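Speaker notes - "Whose name goes on the studio?"
Staff and students' forum, Hiria drama school, Monday, 5 pm slot

Opening

Don't thank everyone twice. Say who I am, say I teach voice, say I have no vote on this.

The proposal: rename the rehearsal wing the Burkau Wing, after the firm that has offered to pay for the new floor and lights. The paper we were sent is four pages long. The word "naming" is in it far more often than the word "students".

I'm not against thanking people. My trouble is with what we're being asked to believe comes with the thanks.

What we've been told

The paper says a named wing will "raise the standing of the school". Ask the room: with whom? Pause here. Let someone answer if they want to.

It says 70 former students were asked and most liked the idea. Asked what, though? I've seen the form. The first question was whether they felt proud of the school. The second was whether the school should show thanks to those who help it. By the third you'd have to be quite rude to say no.

It says other schools have done the same. True. It gives one case, the Gautam Theatre, and leaves out that the seats there were named one by one as well, all 551 of them, and that the small brass plates are still coming loose. 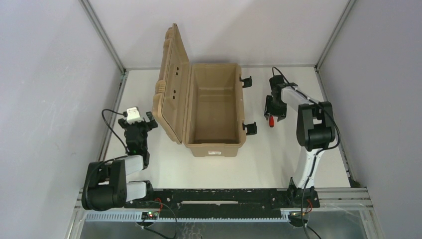 What the money covers

Go slowly, people will be writing this down.

The gift pays for the floor, the lights and the first year of upkeep. The name stays for 30 years. I'd like somebody to tell me who pays for upkeep in year two. I asked in February and was told it was "being looked at".

Nothing for bursaries. Nothing for the costume store, where the heating is still a fan heater and a prayer. If they say the gift can't be split, ask whether anyone tried. I don't think they did, but I may be wrong, so put it as a question.

The Flirine question

Someone will bring up Flirine. Keep it short.

When Flirine paid for the foyer we were promised a yearly student show in return. We got two. The sign is still up. I don't blame the firm much - we never wrote the promise down.

What I'd ask for

A shorter term. Five years, then look again.

Upkeep in writing for the whole of that term.

A say for students in the choice of name, before the letter goes out. Telling them afterwards doesn't count as asking.

If time is short, skip Flirine and go straight to this bit.

Questions

Likely one: "Would you turn the money down?" Answer: no, I'd read it first. Then sit down.

Likely two: "Isn't it just a sign?" If so, they won't mind a smaller one.

Leave copies of the upkeep figures by the door.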